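Como configurar perfis separados no navegador para desenvolvimento e uso pessoal

Manual de procedimentos internos – Equipa de Desenvolvimento Web
Última revisão: 2019-09-15

Âmbito

O presente guia destina-se aos programadores e responsáveis de testes que trabalham nos projetos Didus e Surkow. Descreve a criação de um perfil de navegador reservado ao desenvolvimento, com as respetivas extensões, preferências e regras de cache, e a manutenção de um segundo perfil para a navegação corrente. As instruções aplicam-se ao Firefox em Windows, macOS e Linux. Nos restantes navegadores a designação dos menus difere.

Recomenda-se a leitura integral antes de iniciar a configuração, em particular da secção relativa à exportação de marcadores.

Requisitos prévios

Uma versão do Firefox com suporte em vigor.
Permissão de escrita na pasta de utilizador.
Pelo menos 200 MB livres em disco.
Cópia de segurança dos marcadores e das palavras-passe guardadas.
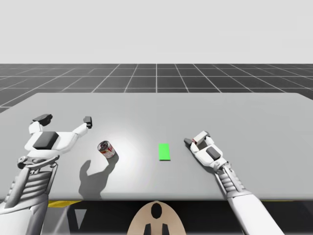 A separação de perfis evita que extensões de depuração alterem o comportamento das páginas consultadas no dia a dia e impede que dados de sessão pessoais interfiram nos testes. Cada perfil possui a sua própria pasta, com cookies, histórico, certificados e preferências independentes. Para facilitar a distinção entre janelas, convém atribuir um tema visual diferente a cada perfil. No de desenvolvimento utiliza-se um fundo liso em cinzento claro, próximo do tom do tampo sobre o qual se estendem os dois braços brancos, e no pessoal mantém-se o tema predefinido. Quem trabalha com dois monitores pode ainda fixar cada perfil a um deles.

1. Abrir o gestor de perfis

Encerre todas as janelas do Firefox. Abra uma linha de comandos e execute:

firefox -P

No Windows, o comando pode ser introduzido na caixa Executar, com o formato firefox.exe -P. Em macOS é necessário indicar o caminho completo do executável dentro da pasta da aplicação.

2. Criar o perfil de desenvolvimento

Selecione Criar perfil e prima Seguinte. No campo do nome, escreva dev-didus ou dev-surkow, consoante o projeto. Não utilize espaços nem caracteres acentuados – os scripts de arranque automático não os interpretam corretamente. Mantenha a pasta proposta, salvo indicação do administrador de sistemas.

Retire a seleção da opção que inicia o Firefox com o perfil escolhido sem perguntar. Desta forma, o gestor é apresentado em cada arranque.

3. Instalar as extensões

Inicie o novo perfil e instale apenas as extensões constantes da lista aprovada. O número máximo admitido é de 5 por perfil. Qualquer extensão adicional deve ser solicitada através do formulário próprio, com indicação da finalidade e do endereço da página oficial.
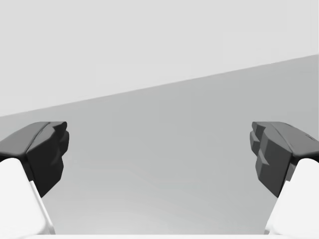 4. Ajustar a cache e a rede

Abra as Ferramentas de Programação com a tecla F12 e aceda às respetivas definições. Assinale a opção que desativa a cache HTTP enquanto as ferramentas estão abertas. A opção não tem efeito com o painel fechado, facto que explica boa parte das folhas de estilo desatualizadas comunicadas em julho.

Nos testes efetuados contra o servidor Rerncombe, deverá ainda configurar-se o proxy manualmente, em Opções, Definições de rede. Os valores de endereço e porta constam da ficha do servidor.

5. Criar um atalho para cada perfil

Duplique o atalho existente e acrescente ao destino os parâmetros seguintes:

-P dev-didus -no-remote

O parâmetro -no-remote permite manter os dois perfis abertos em simultâneo. Sem ele, o segundo atalho limita-se a abrir uma nova janela do perfil já em execução.

6. Transferir os marcadores

No perfil de origem, abra a Biblioteca, escolha Importar e cópia de segurança e exporte os marcadores para um ficheiro HTML. No perfil de destino, importe o mesmo ficheiro. A opção Restaurar não deve ser usada para este fim, uma vez que substitui todos os marcadores existentes.
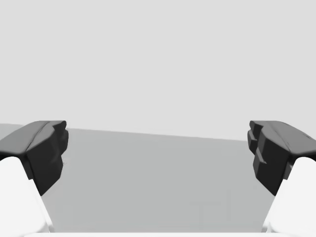

Dois dedos de pinça, com o intervalo vazio entre ambos (simulação).

Resolução de problemas

O gestor de perfis não aparece: verifique se permanece algum processo do Firefox ativo e termine-o no gestor de tarefas.

As extensões surgem desativadas: confirme a compatibilidade com a versão instalada. As extensões antigas, anteriores ao formato WebExtensions, deixaram de ser aceites.

O perfil está bloqueado: elimine o ficheiro parent.lock (Windows) ou .parentlock (macOS e Linux) na pasta do perfil, depois de encerrar o navegador.

As questões não previstas neste guia devem ser dirigidas ao serviço de apoio Benjelloun, com indicação do nome do perfil, da versão do navegador e do sistema operativo.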